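Anstead pauses pipette tip sorting after gripper fault

January 19, 2024

We've got some less cheerful news from Anstead this time. We've paused the pipette tip job on our robot arm after a fault in the gripper software, and I'd like to tell you about it myself!

The arm moves tips from one rack to another. On run 97 the gripper reported that it had let go of a tip when it was still holding it, then went down for the next one (you can imagine the crunch). One tip got bent, one rack got shoved, and no one was hurt.
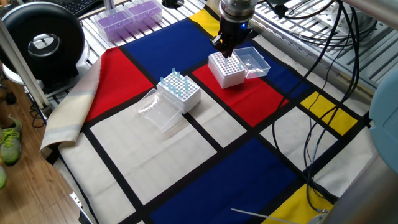
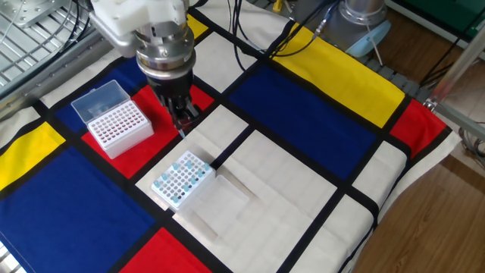
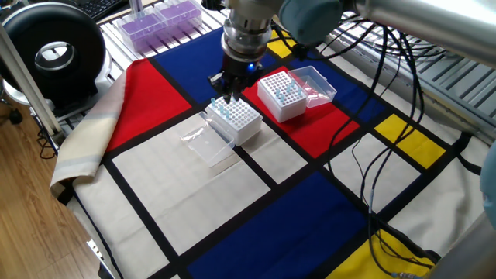

Tip work on the patterned cloth, with two racks out.

What we're doing now

We've gone back through 1391 log entries with our friends at Tretico, who make the control software, and they've found the bad release signal. A fix is in testing. Until it has done 700 clean moves, the job stays off, and Gilchrist and Fernska, who run the same software, have been told to stop theirs too.

Questions? Ring the Anstead press desk, we're happy to chat!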